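4. Folding station - tops and long garments

Before you start: wipe the table down, let it dry. Basket goes back left, finished pile back right. Keep the middle clear. The liner should be folded over the basket rim, otherwise sleeves snag on the weave.

4.1 Take one garment from the basket. One only. Shake it out.

4.2 Lay it flat in the middle, neckline to the back wall, hem towards you. Smooth from the collar down with flat hands.

4.3 Fold one side in lengthways, then lay the sleeve back over the body. Same on the other side. You want a long narrow strip. A sleeve point poking out past the side is fine at this stage, tuck it in at 4.5.
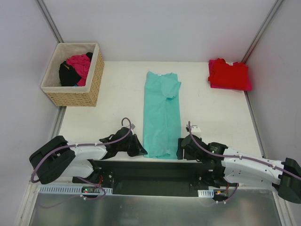
Fig. 7 - Long strip, neckline to the back. Finished pile on the right.

4.4 Check the hem. A bit uneven is OK, more than 2 cm and you open it up and go back to 4.2.

4.5 Tuck in any points. Bring the hem up to the middle, then fold agian to the neckline.

4.6 Put it on the pile, squarer edge facing front. Stop when the pile gets to 100 mm and move it to the Numano shelf.

Note: creases down the length come out if you press with your forearm. Dont use the iron on this table.

CAUTION - reds and strong pinks. Keep them in there own pile until they have had a few washes. Never stack on whites, even when they feel dry.

CAUTION - marks or stains. Stop, do not fold. Put the garment in the rewash bin and fill in a slip for Bohdana Bilyk.

Basket empty? Straighten the liner, then go to section 5 (trousers).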